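How to budget for a two-arm sorting cell
Updated April 16, 2024

Start with the items, before you ask for a price on an arm. Put the things you want sorted on a table and write down the tallest, the widest and the softest. At Dutstead we did this in March, and the list changed which gripper we asked Orico to quote.

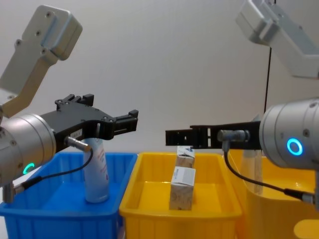 Two arms with parallel grippers over the bins.

Next, split the quote into lines: arms, grippers, cables, mounting, software and training. Grippers are often priced one at a time, so check that a two-arm quote covers both. Ask for spare cables on the same order. Bins are cheap, but choose them early. A deep bin needs more clearance than a shallow tray.

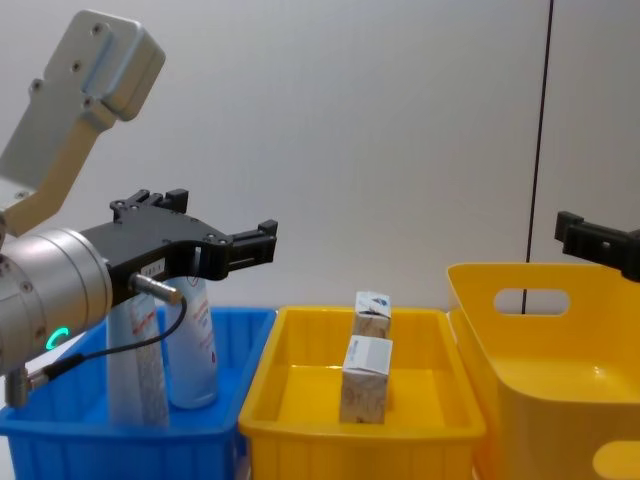

Sunil Mondal wrote in to say that his shop left out mounting and had to find another $2000 after the order was placed. He would ask for that line first.

Get at least two quotes in the same format. Ours came from Orico and Kwiatkowski, and the delivery times were 11 weeks apart.
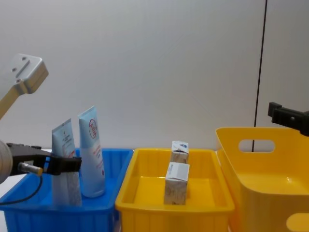 Put the delivery date in the purchase order, along with who pays for freight if a part goes back. Then set aside staff time. We planned 5 days for setup and used all of them.

Last, run a trial with your own items before you sign. Include cans, small boxes and anything that squeezes.
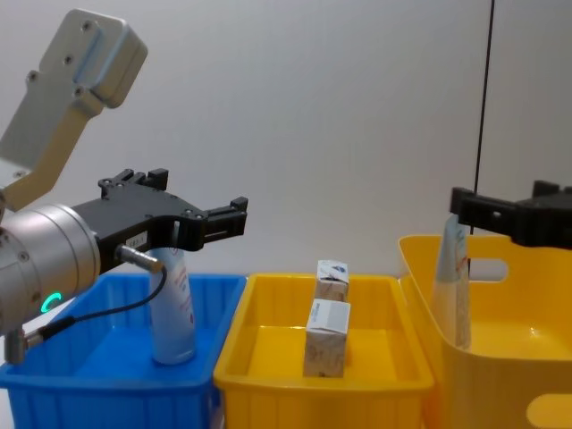
Should the second arm go in the first year's budget?
Only if one arm can't keep up in the trial. Otherwise, ask the supplier to hold the price on the second and leave table space for it.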